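4.2 케이블 정리 셀의 설정과 유지보수

Clotilde Pruvost, Jianguo Fu | 12월
공유 11 · 댓글 4

Sostis 셀은 가는 케이블을 풀어 고리 모양으로 감는 양팔 작업 셀이다. 제조사 Flindar의 설명서는 초기 설정만 마치면 사람의 개입이 거의 필요 없다고 적고 있으나, 우리는 이 주장을 그대로 받아들이기 어렵다. 정비 기록 461건 가운데 상당수가 부품 고장이 아니라 설정값의 표류에서 나왔다. 손목 카메라의 위치가 조금만 틀어져도 셀은 케이블의 끝과 교차점을 혼동했고, 그때마다 작업자가 기준 자세를 다시 잡아야 했다.

설정의 출발점은 사람이 직접 수행한 작업 기록이다. 작업대에는 투명한 플라스틱 보관함과 뚜껑, 포장용 테이프, 주황색 손잡이의 가위가 케이블과 함께 놓인다(그림 7).

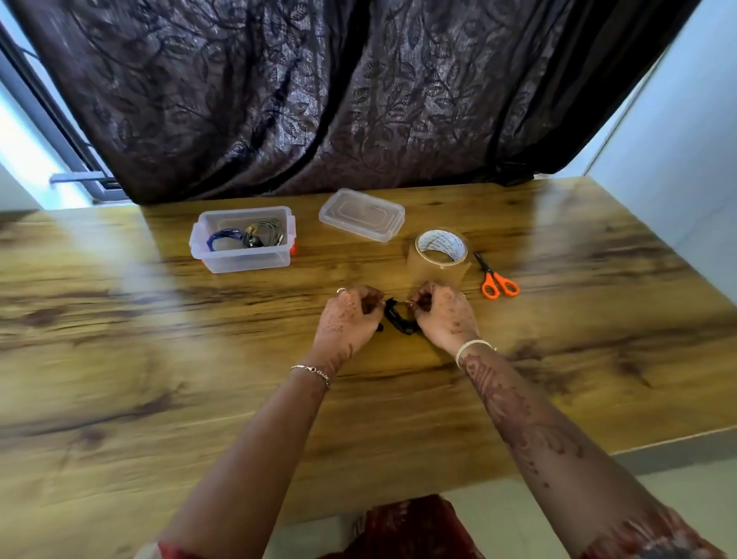

그림 7. 사람이 수행한 탁상 작업.

이 기록에서 파지점과 장력의 초기값을 뽑는 절차는 Wurness 도구를 따랐다. 문제는 장력이다. 영상에는 손가락이 케이블을 얼마나 세게 당기는지가 남지 않는다. 설명서는 변위로부터 장력을 추정할 수 있다고 하지만, 피복의 탄성이 제각각인 이어폰 선에서는 추정값이 쉽게 흔들렸다. 결국 왼쪽 그리퍼의 상한값은 시운전을 반복하며 손으로 낮추었다. 자동 보정이라는 표현이 적절한지 의문이다.

유지보수 주기도 마찬가지다. 제조사는 3,650회 동작마다 그리퍼 패드를 교체하도록 권하지만, 근거가 되는 시험 조건은 밝히지 않았다. 우리 셀에서는 패드가 닳기 전에 표면에 먼지와 피복 가루가 먼저 쌓였고, 미끄러짐은 대부분 세척으로 해소되었다. 교체 후에는 영점을 다시 맞춰야 하므로, 주기를 기계적으로 지키는 것이 오히려 표류를 늘렸을 가능성도 있다. 현재는 동작 횟수 대신 파지 실패의 빈도를 보고 세척 여부를 정한다. 조명도 변수로 의심했다. 창가에 둔 광택 있는 나무 상판은 빛을 반사하며, 짙은 회색의 가는 선은 나뭇결의 어두운 줄무늬와 겹칠 수 있다. 그래서 카메라 노출은 오전과 오후에 따로 저장해 두었다.

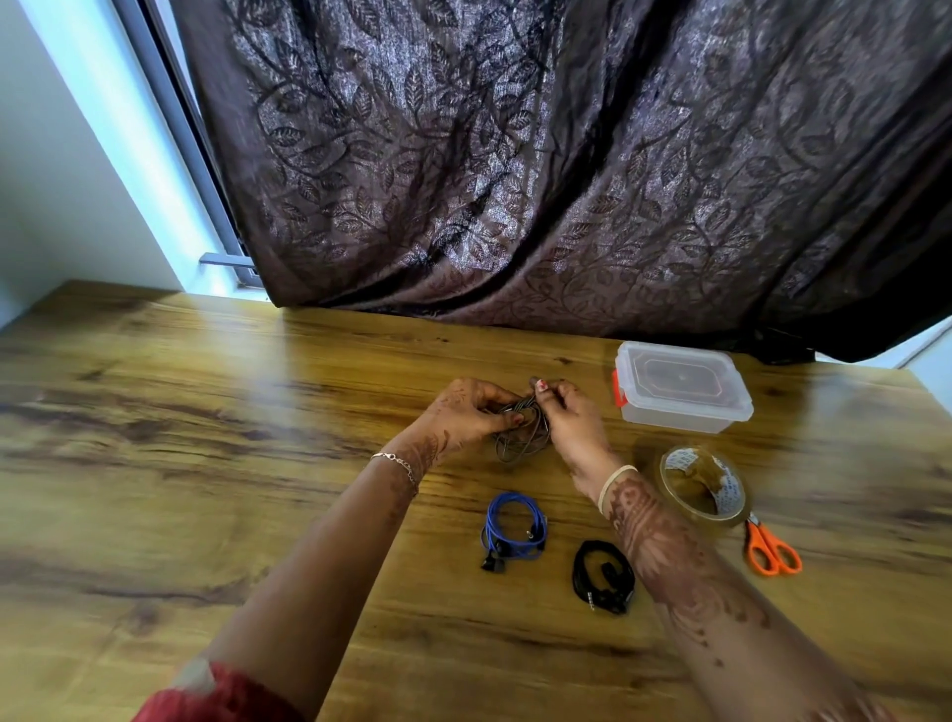
Sharifi는 초고를 읽고 노출값을 둘로 나눈 것은 원인을 고친 것이 아니라 덮은 것에 가깝다고 지적했다. 상판에 무광 매트를 깔고 같은 정비 항목을 다시 재 보기 전에는 조명의 영향과 카메라 표류를 구분할 수 없다는 것이다. 우리도 이 지적에 동의한다. 다만 매트를 깔면 마찰이 달라져 장력 상한을 처음부터 다시 정해야 하고, 그 경우 기존 기록과의 비교는 제한된다. 매트 조건의 결과는 4.3절에서 따로 다룬다.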